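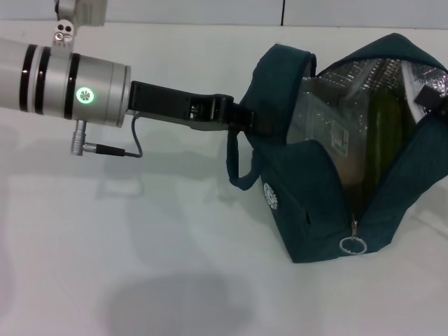
## 4. Packing and Placing the Insulated Bag

This section applies to the Skuswood soft-sided lunch bag, item 3853, used on the Altmont table. Read section 3 (Cleaning Before First Use) before you continue.

### 4.1 Preparing the table

1. Clear the part of the tabletop where the bag will stand.
2. Wipe the surface with a damp cloth and a drop of dish soap. Dry it with a second cloth.
3. Wipe along each seam in the direction of the seam. Wiping across a seam pushes crumbs into it.
4. Check that the table stands level and does not rock. Adjust the feet as described in section 2.

> **Note:** Small marks on a white top are often dried food. Soften the mark with a wet cloth for one minute before wiping again. Do not scrape with a knife or a metal pad.

### 4.2 Packing the bag

1. Open the bag fully and set it upright.
2. Lay one frozen Callo pack flat on the bottom. The pack weighs 700 g when filled.
3. Place the heaviest container on the pack. Containers with liquid must have a screw lid and must stand upright.
4. Fill the remaining space with lighter items. Put bread and soft fruit in last.
5. Close the bag. If it does not close without force, remove an item.

> **Caution:** Total contents, including the cold pack, must not exceed 2000 g. Overloading stretches the seam where the handle attaches.

### 4.3 Lifting and setting down

1. Grip the carrying handle at its center.
2. Lift straight up until the bottom of the bag clears the table. Do not drag a loaded bag by its handle.
3. Set the bag down on its flat bottom, at least one hand's width from the edge of the table.
4. Release the handle only when the bag stands without support.

> **Caution:** A bag placed on the rounded edge of the tabletop can tip over. Keep the whole bottom on the flat area.

### 4.4 After use

1. Empty the bag the same day.
2. Remove the cold pack, rinse it and return it to the freezer.
3. Wipe the lining with warm soapy water. Do not machine wash.
4. Leave the bag open until the lining is dry to the touch.
5. Store it open and empty. Parry storage hooks may be used for an empty bag only.

### 4.5 Checking the tabletop

Inspect the seams and the edge of the top once a month. Look along the surface at a low angle with a lamp behind you. Dark specks on or beside a seam should be cleaned first as in 4.1. A speck that remains after cleaning may be a chip. Do not fill it with household glue. Keep standing water away from the seam until it has been repaired.

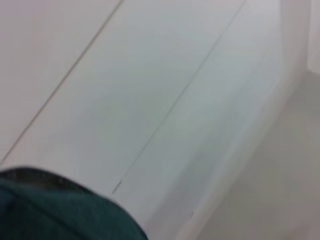

**Can the bag be left on the table overnight with a cold pack inside?**

Remove the cold pack first. Condensation can collect under the bag and run into the seams. If the bag has been left standing with the pack in it, lift the bag, dry the tabletop and the bottom of the bag, and leave both uncovered until morning.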